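Nornow Rotor Runout Gauge

Reading time: 3 minutes
Last updated: Sep 12, 2021

The Nornow is a dial gauge and clamp set for measuring lateral runout on brake rotors with the hub in place. It is built for club and historic race cars, where rotors are often mounted on separate bells and the stack of parts between bearing and friction face is taller than on a road car. The gauge replaced the older Koval unit in our catalog in April. The Koval arm still fits the new clamp, but the Koval dial does not, as the stem diameter has changed.

Construction

The base is a screw clamp with a jaw opening of 21 mm. It can be fixed to a caliper bracket, a steering arm or the lower edge of an upright. The jaws are plain steel with removable nylon faces. Use the nylon faces on magnesium uprights and take them off for cast iron, where they allow a small amount of creep under load.

The arm has two ball joints locked by one central knob. Tightening the knob pulls the arm slightly toward the base, so set the dial preload after locking and not before. Total weight in the case is 700 g.

The dial reads in hundredths of a millimeter. The bezel turns and has its own lock screw. The contact tip is a hardened ball and can be exchanged for the flat tip supplied with the set. The flat tip is intended for drilled or slotted rotors – the ball drops into the holes and the needle jumps, which hides the real reading.

Measuring procedure

Remove the wheel and refit the nuts with flat spacers, tightened to the normal wheel torque. A rotor held only by its locating screw will give a false reading. Push the pads back until they no longer touch the face. Clean the track with brake cleaner.

Clamp the base, set the tip 18 mm in from the outer edge of the rotor and lock the arm. Apply one turn of preload and zero the bezel at the lowest point. Turn the hub slowly by the studs, never by the rotor edge. Note the highest value and mark its position on the bell with a paint pen.

If the value is over the limit given by the rotor maker, move the rotor one stud position and repeat. When the high spot follows the rotor, the rotor or bell is at fault. When it stays with the hub, check the hub face for rust or paint before ordering parts.

Floating rotors need an extra step. Hold the rotor lightly toward the bell with two fingers opposite the dial, otherwise bobbin clearance is added to the result. Readings taken on floating rotors at our Pirmont workshop repeat well once the operator has settled on a fixed hand position. 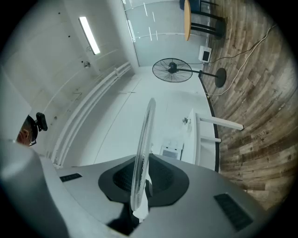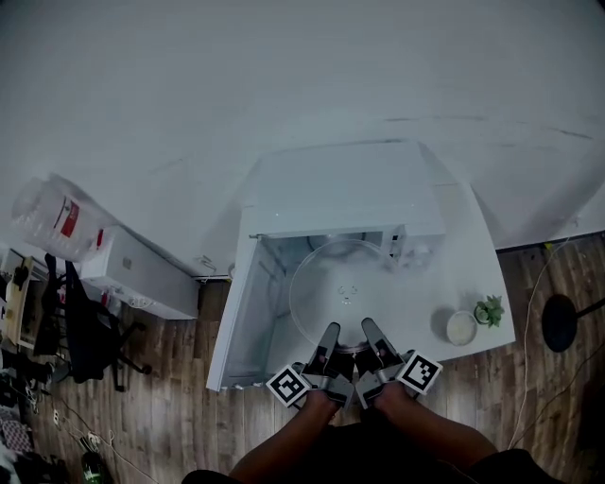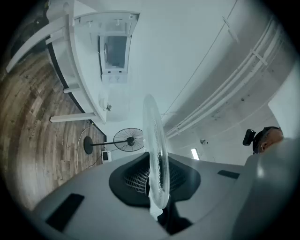
Runout cannot be judged by sighting along the rotor, although this is still common in paddocks. An error large enough to be felt at the pedal is small compared with the rotor diameter. A disc viewed edge-on, like the clear one in the last picture, appears as a tall, narrow oval, and a slight change of viewing angle alters that outline more than any normal amount of runout would. Use the dial, and keep the line of sight square to its face when reading it.

Supplied in a hard case with ball tip, flat tip and spare nylon faces. The Serkby extension arm for inboard brakes is sold separately under part number 21.

Comments

Does the clamp clear a four-piston caliper without taking it off? Mine sits very close to the bracket.

Fits my Formula Ford upright with the nylon faces on. The lock knob was stiff at first and eased after a drop of oil.

I had the Koval before this one. Dial is easier to read, but I would have liked the old stem size kept so I could swap them.

Is the Serkby arm back in stock?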